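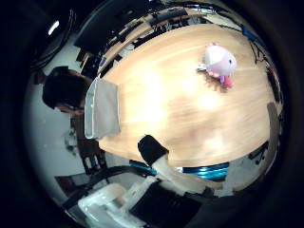
Figure 3. Small plush toy on a light wooden tabletop.

4.2 What people keep, and what they say about it

The Tiswood survey asked 269 households to list every soft toy in the home and to say who it belonged to. The lists came to 2273 toys, a figure that surprised the households more than it surprised us. Of these, 1271 were said to belong to a child. The rest were claimed by adults, usually after a pause and often with the words "it was a present".

Toys of the kind shown in Figure 3, small enough to stand on a desk or shelf, were the ones adults were most willing to own up to. Larger toys tended to be put down to a son or daughter, including in several homes where the son or daughter had long since moved out and, when we telephoned, denied all knowledge.

Karimi's earlier work on attachment treats naming as the test of whether a toy matters. Our answers give this only weak support. Many toys that had been kept through two or three house moves had no name at all, while others had been named on the day they were bought and given away by December. Storage was a better guide. A toy kept in the bedroom was very seldom offered when we asked which ones could go to a charity shop — a toy kept in the loft was offered at once, then quietly taken off the list before the form was handed back.

The two towns differed less than we had hoped when applying for the money. Homes in Bukard held slightly more toys than those in Brollov, but the gap closed once we left out one household with a spare room given over to bears. We return to that household in section 5.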